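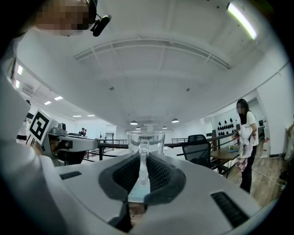 Last updated in July, mostly to fix the bit about unsubscribing

My newsletter has 905 subscribers, and until this spring I had never asked a single one of them what they wanted. I write about running a small translation business. People sign up, I send them things, a certain number leave. It seemed rude to enquire.

Then Signe Hafstein, who I share a desk and a kettle with, read four issues in a row and told me they all began with an apology for the gap since the last one. She was right. I went back and checked. One of them apologised for the previous apology.

So I sent out a survey. I built it in Buvito, which has a free plan that lets you collect 200 replies before it asks for a card. I needn't have worried about the ceiling. Most of the answers were kind, several were from my cousin, and one said only "shorter".

What people wanted was prices. They had no interest in my thoughts on personal branding (2396 words, published in two halves, with a diagram). They wanted to know what I charge, how I tell a client it's gone up, and what I do when the client goes quiet. I wrote that one in an afternoon and it brought in more replies than the whole of last year, plus an actual job from a firm called Rovbridge that had been lurking on the list since it started.

I also changed where I post the link. I used to put it everywhere at once, with a different cheerful sentence for each site, and it ate the morning. Now it goes in one place, and if Minttu Turunen feels like sharing it to her lot, she does. Her lot are better than my lot. They click on things.

The unsubscribe link is now at the top, in normal sized letters. A few people used it straight away, including someone I had dinner with that same week. We haven't discussed it.

Next month's issue is about late payers. It starts with an invoice, and there's no apology in it so far.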